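Monday, May 25, 2026
By Wafula Kaijage

Skelberg flat sheet, sage green. Cotton percale, plain weave, preshrunk. Hem depth is 2 inches on all sides, double stitched. Corners are mitered. Shipping weight is 440 grams in the twin size; larger sizes are listed on the order form.

Wash before first use. Machine wash warm with like colors. Do not bleach. Tumble dry low and remove promptly.
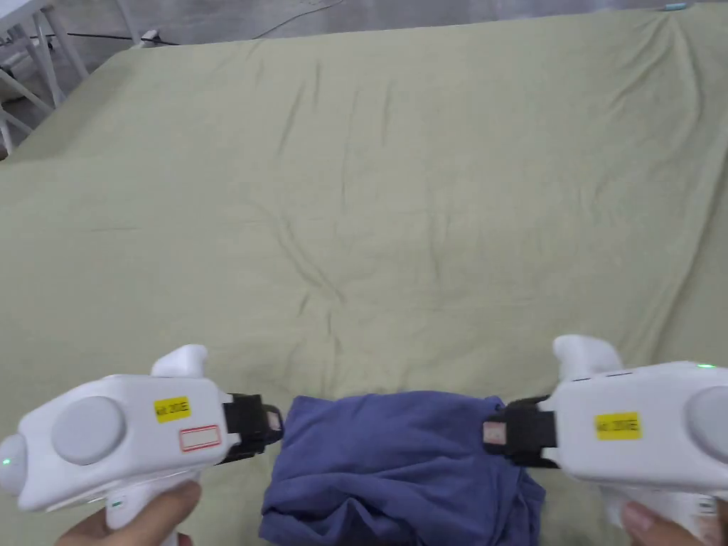

Replacement sheets from the April dye lot may differ slightly in shade. Order sets together if an exact match is needed.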